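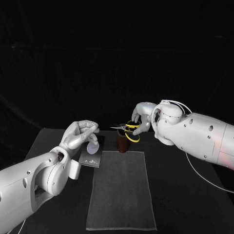 I've come around to the idea that every town needs a bad theater. I mean a small one, with creaky seats and a show that's a little too long, where the guy playing the doctor is also the guy who does your taxes. Ours closed in July and I've been grumpy about it ever since. The Fliltwood Players had maybe the plainest stage you ever saw, and I loved it for that. Give me a dark table in front of a black backdrop and I'm happy, my brain will fill in the kitchen or the courtroom or whatever you need. It's the big touring shows with the flying staircases that put me to sleep!

My friend Bianca Preda thinks I'm being sentimental. She says (and she's said it a lot) that people have plenty to watch at home, and if 900 of them won't buy a ticket in a whole season, the town has spoken. Okay, sure. But I never heard anybody say the public pool should turn a profit. We pay for it and some of us never get in the water, and that's fine with me.

What bugs me is how small the gap was. They were short about $2,000. We spent more than that on the new sign at the Stiris Road parking lot, a sign that tells you it's a parking lot.

And the shows weren't even all bad! Birger Sæther did a one-man thing about his father's fishing boat two winters ago and I sat in my car afterward with the engine off for a good long while. There were 11 of us in the audience. I still think about the part with the radio. You can't stream that, and you can't pause it to go get a snack either, so you just sit there with the other ten people and listen.

So if the council brings the lease back up, I'll be there asking them to sign it. I'd even pay for the bad ones. I'd probably complain the whole drive home, and then I'd buy a ticket for the next one.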